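Umaveck HG-4 Hand-Held Gripper with Wide-Angle Camera
Reseller page, bench notes updated September 24, 2025
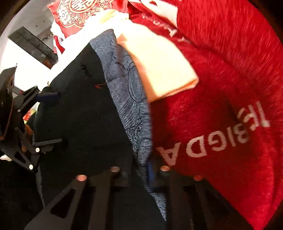 Umaveck sells the HG-4 as a tool for recording grasps by hand and replaying them on an arm later. The brochure promises a "95 percent usable grasp rate on household textiles." It doesn't say which textiles, or what counts as usable. We took ours to a heap of mixed cloth: red fleece with big white lettering, a peach-colored cloth folded on top of a stitched blue-grey piece, plain black fabric next to that. The black plates are hard to tell from black fabric in the camera view, and the shadow at the bottom doesn't help. The copper-colored pins along the plate edge stay easy to find. If your work is mostly dark laundry, ask for a trial unit before you order.

What we tried
31 grasps on folded cloth, same operator, stock pads. We dropped 4. All four were thick fleece picked up by a single layer. Thin cotton was fine. That is a small test and we wouldn't build a budget on it.

Compared with the Davuritz Pinch
The Davuritz is lighter and closes more evenly, but its camera sees much less to the sides. The HG-4 shows you plenty, with strong bending toward the edges that your software has to correct. Umaveck's own correction file was off on our unit. We made a new one, which took most of an afternoon.

Pads
Rated for 3,000 cycles according to Umaveck. We haven't run one that long and can't confirm it. Spare pads are sold in pairs. Pads from the older HG-2 do not fit, whatever the forum says.

Controllers
Works with Maihi boards. Pludinano support is listed as "coming in October." We'll change this line when we have it running here.

In the box
Gripper, camera, cable, one pair of spare pads, hex key. No case.

Returns accepted if the pads are unused.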